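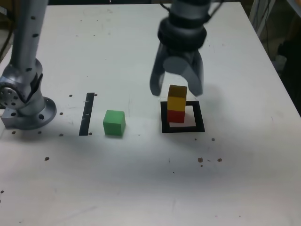 26 July 2022

I like small cubes very much, the plain ones in one color each. For many years I kept a box of them from my childhood, and when we moved to Tunstall it was the only toy I carried myself. Now I buy them again, and I want to write down what I have learned about stacking.

Two cubes are easy. People think that they must match exactly, edge on edge, but a small offset does no harm. Yellow on red is my favorite pair, and I leave the yellow one a little to the side, because I find it nicer to look at. With a third cube, for example a green one, I become careful. I put it on the table first and look at it for a while, and often it stays there.

The table is important too. I have a white one. Every mark shows on it, and no cleaner I tried could remove the gray ones completely – I have stopped trying. But the colors look their best on white.

I also recommend black tape. Make a square with it, a bit larger than the cube, and build inside. My first square was crooked and I had to pull it off and begin again, which took most of an evening. With the square your eye knows where the middle is, and you see quickly if the tower is moving away from it.

My best tower was 8 cubes high. It was in December, and it fell when I closed a drawer.

The newest set is from Plestico. There were 148 cubes in the box and 3 of them had a damaged corner, so I wrote to the shop. I am still waiting for the answer. Until then I use these ones for the bottom row, with the bad corner turned to the back.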